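Moving our parents' group off Povmont and onto Drunex. I run the group, so a few posts on what changes and what doesn't. Please read to the end before you message me.

1. The old board has 855 members. A lot of those are people whose kids are in middle school by now. I'm not carrying the full list over. If you want in, you sign up again. It takes a minute and you can keep the same screen name.

2. Sign-ups opened in October and the door stays open. You'll be asked for a screen name, your child's birth year and which side of MacPherson Park you live on. That last one is for the playdate lists. Leave it blank if you don't want to be on them. 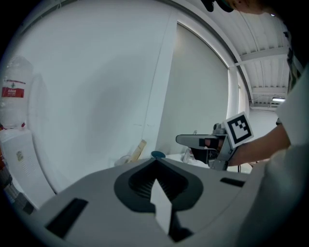 Thread last edited: 6 December 2022

3. Old threads stay readable on Povmont but locked. The sleep thread and the daycare waitlist thread are the two people ask for most, so I copied the first post of each to the new place. The replies did not come across. If you wrote something there you want to keep, copy it out yourself.

4. Birth month groups are going away. Most had gone quiet after the first year. The new setup has 7 rooms by age, from pregnancy up to starting school. You can be in more than one – plenty of us have a toddler and a baby.

5. There will be a room for single parents and a room for grandparents raising grandkids. Both are closed rooms, so you ask to join and a moderator lets you in. What's posted there can't be seen by the rest of the group.

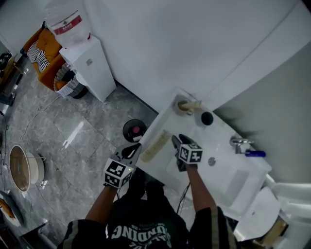 6. On moderators: we have 3 right now and that isn't enough. Posts sat in the queue overnight more than once this fall. If you can give an hour in the evening a couple of times a week, send me a note through the group page. You need to have been a member for a year.

7. Selling rules. Used baby gear is fine in the swap room. No car seats, same as before. No links that pay you when people click them. I removed 16 posts like that last month and most were from accounts that never posted anything else.

8. The Zetik app doesn't work with the new group. If you get your alerts that way they will stop. Turn on email alerts in your Drunex settings, under Groups. The default is one email a day – change it to "every reply" if you're waiting on an answer.

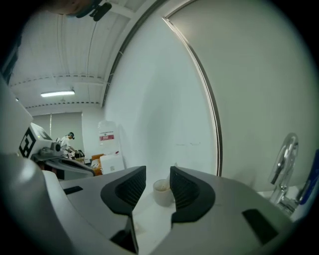 9. Questions I've had so far

Is it free? Yes.

Can my husband join? Yes, any parent or caregiver can. He needs his own account.

Can I post without my screen name showing? In the closed rooms, yes. Moderators can still see who wrote it.

Can I get my old private messages? No. Save them from Povmont if you need them.

10. Sign-up link is on the group page. If the form tells you your name is taken and you know it's yours, write to me and I'll free it up.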